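About Dreltdale

Dreltdale sets up and looks after two-armed picking cells for small manufacturers. We were started by Adelino Neves and Joana Morais, who had both worked in press shops and had both spent too many shifts sorting metal parts by hand. The company is still small and most of us still work on the shop floor.

What we sell

Our main product is the Orkby cell. It consists of two arms with grippers, a shelf frame made from slotted uprights, a work table and the software that runs them. The frame bolts together, so shelf heights can be changed with a spanner. Customers can buy the cell outright or rent it by the month, with a minimum term of 3 months. Installation and training are included in both.

The cell is meant for brackets, fittings and similar metal parts that arrive mixed up in a bin. These are awkward to pick. They lie at all angles, they have slots and tabs that catch on each other, and bits of packing get in with them. We do most of our testing on brackets for that reason.
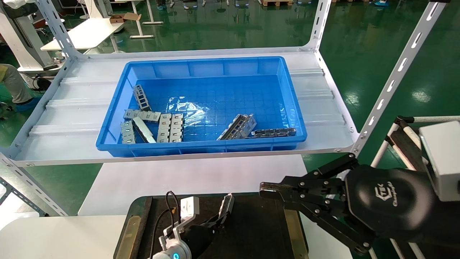
How a trial works

Send us a box of your own parts before you order anything. Salvador Cordeiro runs the trials and will need a drawing or a sample of each part, plus a note of how you want them laid out at the end. We have tried over 600 different parts so far. If yours is not suitable we will say so in writing and there is no charge for the first trial.

A second trial, on a different part or with a different bin, costs £380. You are welcome to come and watch either one. Please allow a full morning and let us know beforehand if you are bringing colleagues. Shoe covers are available for visitors.

Our own bench is used for other jobs between trials, and we do not always clear it for guests.

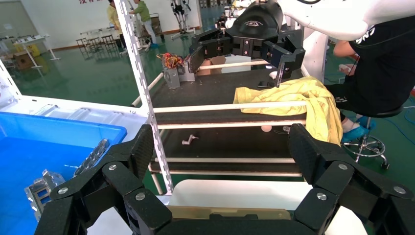

Parts are returned to you with a short report covering pick times, missed picks and any marks left on the metal. Custódio Cardoso writes the reports and can go through one with you by phone.

Support

Celeste Cordeiro handles service and spare parts. Finger pads wear and should be treated as a regular cost. A cell on full cover gets a yearly visit, and software updates are sent out each October.

The older Orakzai single-arm cell is no longer sold, but we still repair it and keep pads and cables in stock. Owners should quote the serial number from the base plate when they write to us.

Prices on this page were last checked on 23 February 2020.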